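나무 휨 작업 같이 하실 분 찾아요 (오르킬턴 공방, 6월 시작)

안녕하세요, 오르킬턴이라는 작은 공방을 하고 있는 사람입니다. 의자 등받이랑 팔걸이처럼 둥글게 휜 나무 부품을 주로 만들고, 가끔은 남의 의자도 고쳐요. 그동안은 어떻게든 꾸려 왔는데 이번에 푸나르라는 카페에서 의자 26개를 한꺼번에 맡기시는 바람에(감사합니다 사장님!) 손이 모자라게 됐습니다. 그래서 6주 동안 같이 일해 주실 분을 구해요.

하는 일을 먼저 적어 볼게요. 쪄서 휘어 둔 나무를 틀에서 빼고, 모양이 맞는지 본에 대 보고, 사포질하고, 오일 바르고, 번호표 붙여서 선반에 올리는 일이 제일 많습니다. 찌고 휘는 건 제가 할 거예요. 근데 옆에서 반대쪽 끝을 잡아 주셔야 할 때가 꽤 있어요. 긴 건 한 사람이 들면 끝이 휘청거려서 어디든 꼭 부딪히거든요. 지난번에도 문틀에 찍어 먹고 하루 종일 속이 쓰렸습니다 ㅠㅠ 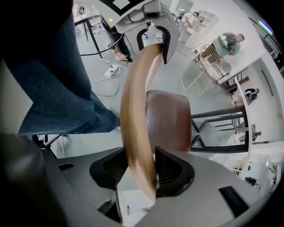

경력은 안 봅니다. 가구 만들어 본 적 없어도 괜찮고, 사포 번호 몰라도 첫날 다 알려 드려요. 다만 같은 일을 오래 하는 걸 좋아하는 분이면 좋겠어요. 이번에 다듬을 부품이 전부 200개인데, 솔직히 뒤로 갈수록 지루합니다. 저는 라디오 틀어 놓고 하는데 음악 취향은 맞춰 드릴 수 있어요. 트로트도 됩니다.

그리고 손끝으로 만져 보고 "여기 좀 걸리는데?" 하고 말해 주는 분이면 정말 반갑겠습니다. 등받이는 사람 등이 계속 닿는 자리라 눈으로만 봐서는 모르는 게 많더라고요. 제가 괜찮다고 한 것도 이상하면 그냥 이상하다고 해 주세요. 안 삐집니다.

시간은 오전 10시부터 오후 4시까지고, 일주일에 사흘 나오시면 돼요. 요일은 만나서 정해요. 점심은 제가 삽니다. 골목 입구 칼국수집에 자주 가는데 질리면 김밥도 먹고 그래요. 시급은 전화로 말씀드릴게요. 최저시급보다는 넉넉히 드리고, 매주 정산합니다.

옷은 버려도 되는 걸로 입고 오세요. 오일이 한번 묻으면 안 빠져요. 신발은 발등까지 덮이는 편한 운동화면 되고요. 앞치마, 장갑, 마스크는 공방에 있습니다. 먼지 알레르기 심하신 분은 좀 힘드실 거예요. 집진기를 돌려도 사포질하는 날은 콧속까지 나무 가루라서요.

아, 작업 끝나면 본인 쓰실 스툴 하나 만들어 가실 수 있게 해 드릴게요. 앉는 판은 쇼크리 목재상에서 받아 둔 자투리 중에 고르시면 되고, 다리 깎는 건 제가 도와드려요. 전에 같이 일하신 분은 스툴 대신 강아지 밥상을 만들어 가셨는데 그것도 너무 좋았어요!

위치는 왁포트 창고 건물 1층 안쪽이에요. 버스 정류장에서 내려서 200미터쯤이라고 쓰려다가 지도로 재 보니까 딱 200미터네요. 주차는 한 대 자리가 있는데 제 트럭이 서 있는 날이 많아서 미리 말씀해 주시면 빼 둘게요.

지원은 왁포트 건물 게시판 아래에 있는 연락처로 문자 주세요. 이력서는 필요 없고, 나오실 수 있는 요일이랑 언제부터 가능한지, 그리고 왜 해 보고 싶은지 두세 줄만 적어 주시면 됩니다. 작업 중에는 전화를 잘 못 받으니까 문자가 제일 빨라요. 저녁에 모아서 답장드립니다. 두 분 구하고, 다 구해지면 이 글 제목에 '마감'이라고 써 둘게요.

친구끼리 같이 지원하셔도 됩니다. 구경만 먼저 오고 싶으신 분도 오후 4시 넘어서는 괜찮아요.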